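Visit to the Marino Games Studio, Trelavbridge
Report to members of the Jusbridge Digital Arts Society

In August the Society was received by Marino, the studio responsible for the exploration game Nolby. The visit had been requested in the spring, following the talk on digital landscapes given to members at Jusbridge. The party met at the studio's side entrance at 10 a.m. and was welcomed by Anong Kaewsai, who leads the environment team and who remained with us until mid-afternoon.

Marino occupies two floors of a former grain store beside the canal. The lower floor is given over to programming and testing, and the upper to art and sound. Members were asked to leave bags in the entrance lobby and to take no photographs of screens. Both requests were respected.

Nolby is set in a small coastal town from which the inhabitants have moved away. The player walks through its streets, opens its houses and reads what has been left in them. There is no fighting and no time limit. Ms Kaewsai explained that the town does not exist on any map, although much of its harbour is modelled on a real one further along the coast, which the team visited 4 times over 2 winters. Each visit was made in a different state of tide, so that the weed lines and the staining on the harbour wall could be recorded properly.

The first part of the tour concerned the making of buildings. The town contains 93 houses that can be entered, and every one has been furnished by hand. An early version of the game used a program to place the furniture, but testers soon noticed the same chair standing at the same angle in house after house, and the work was begun again. The studio now holds a library of more than 1,000 household objects, from door handles to bread bins. Members were shown how one kitchen had been put together, beginning with bare walls and finishing with the marks of use around the light switch.
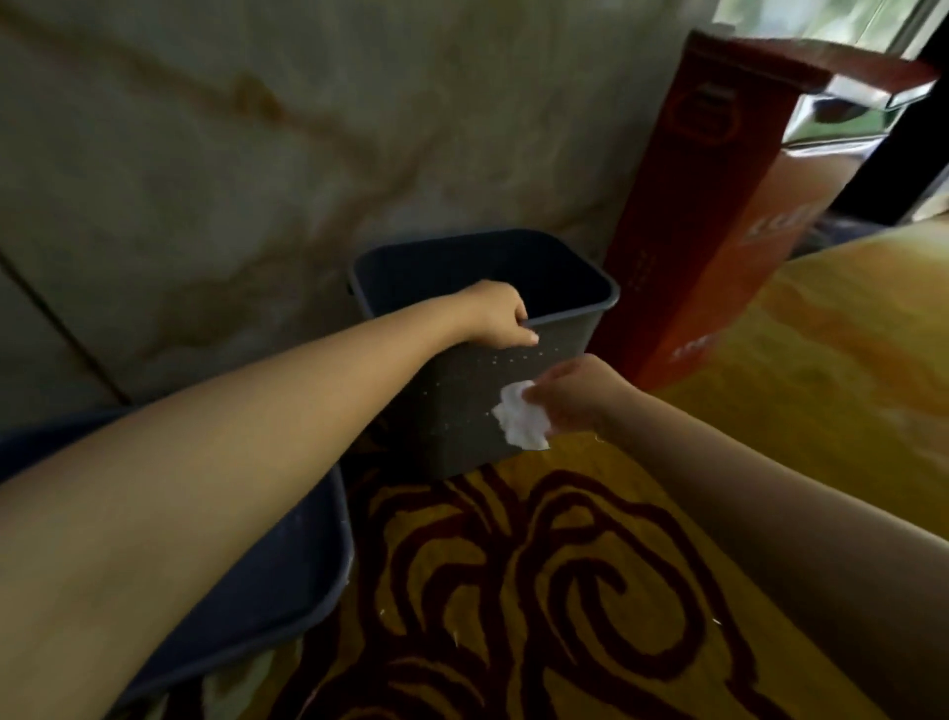
Ms Kaewsai spoke at some length on the matter of dirt. New artists tend to apply it evenly, and a room treated in that way looks painted. The team therefore keeps written notes on where dust settles, how a carpet wears near a doorway and which parts of a cupboard are touched most often. Several members asked whether players notice such things. She replied that they seldom mention them, but that the studio receives letters when they are wrong.

After lunch, which was taken in the studio canteen, the party moved to the sound room. The sea in Nolby is made up of separate recordings for shingle, stone steps and the hollow space beneath the pier, and these are mixed according to where the player is standing. We listened to the pier with and without its lowest layer. The difference was considerable, even through the small speakers in use that day. Wind is treated in the same manner, although the recordings made at the harbour proved too noisy and most were replaced with others made inland.

The final hour was spent in the testing room, where members were invited to play the opening chapter. The controls were found simple by most of the party. Two points were raised with our hosts: the lettering on the in-game map is small for older players, and the walking pace cannot be altered. We were told that larger lettering is in preparation. No undertaking was given on the second point.

Questions followed concerning the length of the game and the prospect of a further title. Ms Kaewsai was able to say only that a part of the town at present closed to the player, beyond the railway station, will be opened in a later update without charge.

The Society records its thanks to Marino and in particular to Ms Kaewsai for the time given. Members wishing to join a second visit to Trelavbridge should give their names to the Secretary. Places are limited by the size of the sound room, and preference will be given to those who could not attend on this occasion. The upper floor is reached by stairs only.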